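티켓: 데스크톱 해체 셀, 메모리 및 전원 커넥터 분리 작업 반복 정지
인쇄하기 | 이메일로 보내기

상태: 조건부 종료
고객사: Robles 중고 PC 재생 작업장
설비: Distico 해체 셀, 제어 소프트웨어 Ketik
담당: Plallico 기술지원 루틸리오 킨테로
접수자: 로시오 시스네로스(Robles 작업반장)
접수 월: 8월

접수 내용(시스네로스)

셀이 메모리를 빼다가 멈춥니다. 메인 전원 커넥터도 마찬가지입니다. 오전에 돌려 놓고 다른 작업을 하고 오면 같은 자리에서 서 있고, Ketik 화면에는 "파지 확인 실패"만 떠 있습니다. 다시 시작하면 한두 단계 가다가 또 섭니다. 창고에 본체가 1,000대 쌓여 있고 이달 안에 손을 대기로 한 물량입니다. 사람이 하던 일을 이 셀이 맡을 수 있는 건지, 아직 아닌 건지부터 답을 받고 싶습니다. 고장이면 고쳐 주시고, 원래 이 정도가 한계면 그렇게 써 주십시오. 그래야 사람을 배치합니다.

첫 회신(킨테로)

로그 파일과 Ketik 설정 내보내기를 부탁드렸습니다. 확인할 항목은 다음과 같습니다.

- 비상정지 회로가 중간에 끊긴 기록이 있는지
- 그리퍼 힘 제한값이 출고 상태인지 바뀌었는지
- 본체를 작업대에 고정하는 방식(클램프인지, 그냥 올려놓는지)
- 정지할 때 핑거 끝이 부품에 닿아 있는지, 떠 있는지

고객 답변(시스네로스)

비상정지는 아무도 누르지 않았습니다. 힘 제한은 건드린 적 없습니다. 본체는 미끄럼 방지 매트 위에 올려놓고 씁니다. 설치할 때 그렇게 안내받았습니다. 핑거는 닿아 있을 때도 있고 아닐 때도 있습니다. 메모리 쪽은 걸쇠 바로 위에서 떠 있는 채로 서는 경우가 많고, 전원 커넥터 쪽은 전선을 물고 섭니다.

로그 분석

비상정지 이력 없음. 안전 컨트롤러 정상. 관절 온도와 전류 정상. 정지는 전부 Ketik의 작업 판단 단계에서 나왔고 구동부에서 올라온 오류는 없습니다. 그래서 기계 고장 가능성은 낮게 보고 파지 계획과 현장 조건을 확인하기로 했습니다.

설정 파일에서 눈에 띈 점이 있습니다. 기종 프로파일이 "일반 타워형"으로 되어 있습니다. 이 프로파일은 케이스 안쪽 배선이 한쪽으로 정리되어 있다고 가정하고 접근 경로를 잡습니다. 실제로 들어오는 본체가 그렇지 않으면 경로 중간에서 전선을 만나고, 카메라가 걸쇠를 놓치면 그 자리에서 섭니다.

현장 방문, 오전 9시 20분

현장에서 작업 중인 본체로 점검했습니다. 메모리 걸쇠는 흰색 플라스틱이고 슬롯 위쪽 끝에 있습니다. 주변에 콘덴서와 코일이 있어서 핑거가 옆으로 들어갈 여유가 많지 않습니다. 메인 전원 커넥터는 보드 아래 오른쪽 모서리에 있고, 굵은 전선 다발이 케이블 타이로 묶인 채 오른쪽으로 돌아 나갑니다. 드라이브 쪽 케이블은 엉켜 있습니다. 프로파일이 가정하는 배선과 다릅니다.
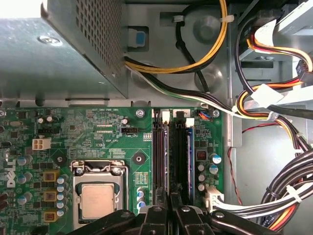

그리퍼와 작업 대상
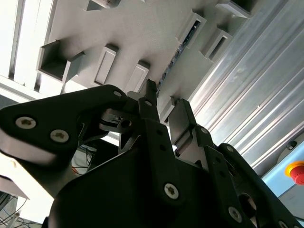 읽는 시간: 4분

오전 10시, 그리퍼 점검

핑거 체결 나사를 전부 토크 렌치로 확인했습니다. 풀린 것 없음. 링크 유격은 기준 안. 손으로 밀었을 때 복귀도 정상입니다. 핑거 끝 마모는 있으나 교체 기준에는 못 미칩니다. 손목 카메라 렌즈를 닦고 보정을 다시 돌렸는데 편차가 기준 안이었습니다. 카메라 쪽은 원인에서 뺐습니다.

오전 10시 40분, 기준 시험

설정을 그대로 둔 채 메모리 탈거를 40회 시켰습니다. 걸쇠 누르기, 모듈 잡기, 들어 올리기, 트레이에 놓기까지를 한 회로 봤습니다. 끝까지 간 것은 4회입니다. 실패는 크게 두 갈래였습니다.

첫째, 걸쇠를 눌러도 본체가 같이 밀립니다. 매트가 수직 하중은 버티는데 비스듬히 미는 힘에는 조금씩 돌아갑니다. 본체가 움직이면 Ketik이 기억하는 슬롯 위치가 틀어지고, 다음 동작에서 핑거가 모듈 옆을 짚습니다. 확인 단계에서 아무것도 잡히지 않으니 멈춥니다. 멈추는 것 자체는 맞는 동작입니다.

둘째, 걸쇠가 열리기 전에 모듈을 당깁니다. 사람은 걸쇠가 넘어가는 느낌을 손끝으로 알고 그때 당기는데, 이 셀은 정해진 거리만큼 누르고 나서 열렸다고 판단합니다. 오래된 본체는 걸쇠가 뻑뻑해서 그 거리로 부족할 때가 있습니다. 당기다가 힘 제한에 걸려 서고, 모듈 한쪽만 들린 상태가 됩니다.

시스네로스 님이 옆에서 보다가 같은 작업을 손으로 해 보였습니다. 왼손으로 케이스를 누르고 오른손 엄지로 걸쇠를 젖힌 다음 그대로 뺐습니다. 시간을 재지는 않았지만 셀이 접근 경로를 계산하는 동안 이미 끝났습니다. 본인 말로는 왼손이 하는 일이 절반이라고 합니다. 셀에는 그 왼손이 없습니다. 클램프 건은 여기서 나왔습니다.

오전 11시 30분, 조치 1

본체 고정. 매트를 걷고 예비품으로 가져간 측면 클램프를 달았습니다. 케이스 폭이 제각각이라 스프링식으로 했습니다. 클램프 위치를 Ketik에 금지 구역으로 등록하지 않으면 팔이 부딪히니 반드시 등록해야 합니다. 처음에 제가 이걸 빼먹고 돌렸다가 팔이 클램프에 닿고 보호정지가 걸렸습니다. 손상 없음. 등록 후 재시작.

오후 1시 10분, 조치 2

걸쇠 판정 변경. 누름 거리 기준을 끄고 힘 변화 기준으로 바꿨습니다. Ketik 메뉴의 작업 > 탈거 > 열림 판정에서 바꿀 수 있습니다. 걸쇠가 넘어갈 때 저항이 떨어지는 지점을 찾는 방식이라 느려집니다. 저항이 끝내 안 떨어지면 당기지 않고 작업자를 부릅니다.

오후 1시 50분, 재시험

메모리 탈거는 확실히 나아졌습니다. 밀려서 서는 경우는 재시험 중에 나오지 않았고, 걸쇠가 뻑뻑한 본체에서는 당기지 않고 호출을 띄웠습니다. 다만 배선이 슬롯 위를 지나가는 본체에서는 여전히 접근을 못 합니다. 전선을 옆으로 치워 놓고 그 상태를 유지한 채 다른 손으로 빼는 동작이 필요한데, 팔 하나로는 치우면 다시 돌아옵니다.

메인 전원 커넥터는 개선되지 않았습니다. 잠금 탭을 누르면서 동시에 몸통을 좌우로 흔들어 빼야 합니다. 핑거로 탭을 누르는 것까지는 됩니다. 흔드는 동작은 프로그램으로 넣어 봤지만 탭에서 핑거가 미끄러져 전선을 물었습니다. 전선을 당겨서 빼는 것은 허용하지 않습니다. 재사용할 부품이라 단자가 빠지면 폐기입니다. 오후 3시까지 각도를 바꿔 가며 해 보고 중단했습니다.

케이블 타이 절단은 시험하지 않았습니다. 현재 공구로는 지원하지 않는 작업입니다.

질문에 대한 답변(킨테로)

고장은 아닙니다. 고정 방식과 판정 설정이 현장에 맞지 않았고, 고정 방식은 설치 안내가 잘못된 것이므로 저희 쪽 책임입니다. 클램프 비용은 청구하지 않습니다.

맡길 수 있는 일과 없는 일은 현재 이렇게 봅니다.

맡겨도 되는 작업
- 배선이 걸리지 않는 슬롯의 메모리 탈거
- 노출된 나사 풀기(공구 교체 후)
- 뺀 부품을 트레이에 나눠 담기

사람이 먼저 손대야 하는 작업
- 케이블 타이 자르고 배선 젖혀 두기
- 메인 전원 커넥터, CPU 보조 전원 커넥터, 작은 팬 커넥터
- 드라이브 케이블 정리

아직 맡기지 말 작업
- CPU 탈거. 고정 레버를 젖히는 시험을 하지 않았고, 소켓 핀을 휘게 하면 보드를 버립니다.
- 걸쇠나 탭이 깨져 있는 본체

사람이 배선을 먼저 풀어 놓고 셀에 넣는 순서라면 한 명이 셀 앞에서 준비와 호출 대응을 같이 볼 수 있을 것으로 봅니다. 본체만 올려놓고 자리를 비우는 운영은 지금 상태로는 권하지 않습니다. 창고 물량을 이달 안에 셀만으로 처리하는 것은 어렵습니다. 일정은 사람 작업을 기준으로 잡으십시오.

고객 의견(시스네로스)

이해했습니다. 배선 푸는 일이 제일 손이 많이 가는데 그게 사람 몫으로 남는 점은 아쉽습니다. 영업 쪽 설명은 본체를 올리면 부품이 나온다는 것이었습니다. 그 문구는 고쳐 주시면 좋겠습니다. 나사와 분류는 계속 셀로 돌리겠습니다. 나사는 손목이 아픈 일이라 반원들도 그쪽은 환영합니다.

추가 질문 하나. 호출이 뜨면 소리가 안 납니다. 화면만 바뀝니다. 옆에서 에어건을 쓰면 더 모릅니다.

답변(킨테로)

호출음은 기본이 꺼짐입니다. Ketik 설정 > 알림에서 켜고, 소음이 크면 외부 출력 단자에 경광등을 연결하십시오. 배선도는 따로 보냈습니다. 판매 자료 문구는 담당 부서에 전달했습니다. 수정 여부는 제가 확답할 수 없습니다.

후속 로그

- 경광등 연결 완료. 고객 확인.
- 배선 선작업 순서로 운영 시작. 메모리 탈거 중 호출은 대부분 뻑뻑한 걸쇠에서 발생.
- 클램프 스프링이 폭이 좁은 본체에서 헐겁다는 신고. 짧은 스프링 발송.
- 교체 후 밀림 재발 없음.
- 전원 커넥터 탈거는 개선 요청으로 분리 등록. 탭을 누른 채 몸통을 잡는 핑거 모양이 필요하다는 의견 첨부. 일정 미정.

종료 사유

정지 원인 두 건 조치 완료. 커넥터 작업은 미해결이며 개선 요청에서 추적합니다. 같은 증상이 다시 나오면 이 티켓에 회신하십시오. 새로 접수할 때는 Ketik 설정 내보내기 파일과 정지 시점의 손목 카메라 화면을 같이 첨부해 주십시오.

인쇄하기 | 이메일로 보내기

관련 티켓
Distico: 클램프 금지 구역 등록 방법
Ketik: "파지 확인 실패" 메시지가 반복될 때
Distico: 나사 머리가 뭉개진 본체 처리
Ketik: 호출음과 외부 경광등 설정
트레이 분류 중 메모리 모듈이 겹쳐 놓이는 현상
손목 카메라 재보정 후 위치가 어긋날 때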